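5/30/18

Ramadan, and I cooked lentil soup again for the evening meal. 800 grams of red lentils, 3 onions, 6 carrots, cumin, a spoon of tomato paste. I let the onions go longer than usual and they came out darker, which I liked. Needed more lemon at the end.

The flatbread was less good. I used the Plesari flour and the dough stayed sticky however much I worked it. I rolled it thin anyway and baked it on the hot tray — four minutes a side. Fine for dipping, too stiff to fold.

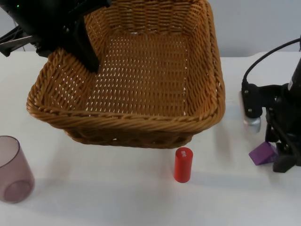
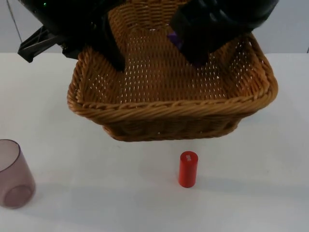 The woven basket, both times.

Weighed the leftover dough before it went in the fridge, 481 grams. I will try it tomorrow with a little oil in the pan.

Dates are nearly gone. Get more at Skiltora, and the coarse salt if they have it. Also want to make the stuffed peppers again before June — last time the rice was hard in the middle, so cook it halfway first.

Washed up late. Soup pot is still soaking.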